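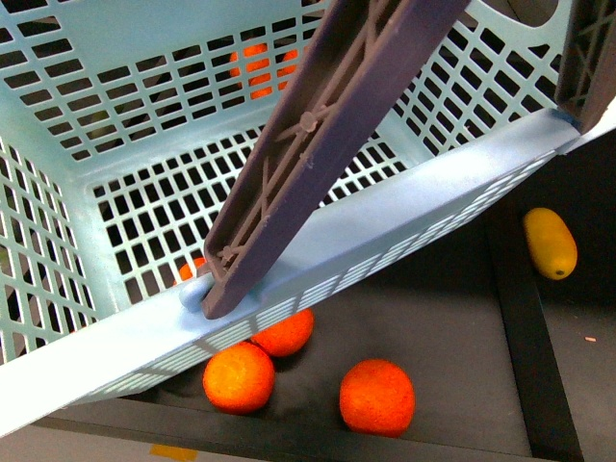
Basket handling, part 4: the grid problem

Mon 29 January

The arm can now take fruit from the blue basket to the black tray and back, most of the time, at a speed that would embarrass a toddler. The remaining failures come almost entirely from the basket. It is perforated on every wall and on the floor, and it has a folding handle that likes to be wherever the wrist wants to go.

Start with segmentation. An orange on the black tray is easy: high contrast, round outline, done. An orange behind the mesh is a stack of small orange rectangles with blue bars between them. My first detector reported each rectangle as a separate object and picked whichever one was largest. The planner then sent the gripper straight at the outside of the basket wall, which flexes more than I expected.

The fix was a merge step before the outline fit. Any orange patches separated by less than a bar width are joined, then a circle is fitted to the result. If more than half of the circle's area is blue, the object gets flagged as occluded and the planner may only approach it from above, through the opening. This costs 8 milliseconds per image on the bench PC. I can live with that.

The handle took longer. It is dark and cuts across the perforated basket interior, and the underside is ribbed with X-shaped bracing, so the depth map there is mostly noise. I gave up trying to detect it as a surface. The code now finds the rounded pivot knob on the inside of the rim, which is pale blue and shows up well, and places a keep-out volume along the handle direction from there. The volume is thicker than the real handle. Doina Dervishi suggested this when she came by the workshop to use the drill press, and it replaced an afternoon of filtering code with a short function.

Lighting is still unsolved. The rim goes nearly white where the lamp hits it, and it throws a shadow across the tray that swallows part of any orange sitting close to the basket. I lowered the exposure, which helped the rim and made the shadow worse. The next attempt will be a second lamp from the opposite side.

The yellow fruit class works well on the open tray. Its long axis comes out of the outline fit directly, and the gripper closes across the short one. Near the raised border the fingers touch the rim before they are low enough, so I added a nudge: one finger comes down on the border side and drags the fruit inward before the grasp. It is slow and looks clumsy.

Last week's log has 300 attempts. Two of them were aborted by me for a loose connector, leaving 298 that count. I have not sorted the failures by cause yet — the log only stores a result code, and I set most of them to the same value out of laziness. That gets changed before the next run.

Still on the list: a stiffer mount for the wrist camera, the second lamp, and a proper cable guide past the elbow joint.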